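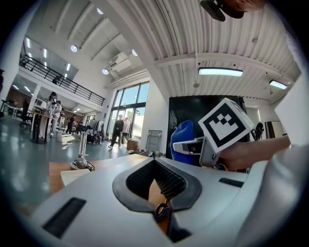
I read the last page first. Always have! My sister thinks it's a crime, but I like knowing where a book is headed before I hand over a week of evenings. So when I picked up Gokora, the 542-page debut from Ignacio Sorensen, I flipped straight to the back and found a woman standing in a ferry terminal, peeling an orange. That was all. It told me nothing, and I bought the thing on the spot.

Sorensen spent 17 years writing it, mostly at a kitchen table in Pinmont, mostly before his kids woke up. When I called him he was making soup and kept wandering off to stir it. He'd sent an early version to 18 publishers (he still has the letters, in a shoebox, and he offered to read me the meanest one). That draft ran to 876 pages and had a whole second plot about a lighthouse. "I loved the lighthouse," he said, and then he was quiet long enough that I wondered if the call had dropped.

The person who talked him out of it was Ľubica Skála, his editor at Charvát, a small press that puts out a handful of novels a year. She read the manuscript on a train, missed her stop, and wrote him a four-page letter that started with the word "No." They argued all through one winter. She wanted the mother to speak in the first chapter, he wanted her silent until the storm, and they ended up with her singing through a wall, which I think is the best thing in the book.

The town in the novel is called Zondum, and I have to admit I looked it up on a map before I got to chapter three. Sorensen gets letters from readers who swear they've vacationed there. One man even complained that he'd put the bakery on the wrong side of the square!

The middle does sag a little, I'll say that. There's a long stretch about a land dispute that I read with one eye on the dishes. Then the storm comes in, and I let the dishes sit until morning.

The paperback is due in June. Skála tells me he's already at work on the next one, and that the lighthouse is back.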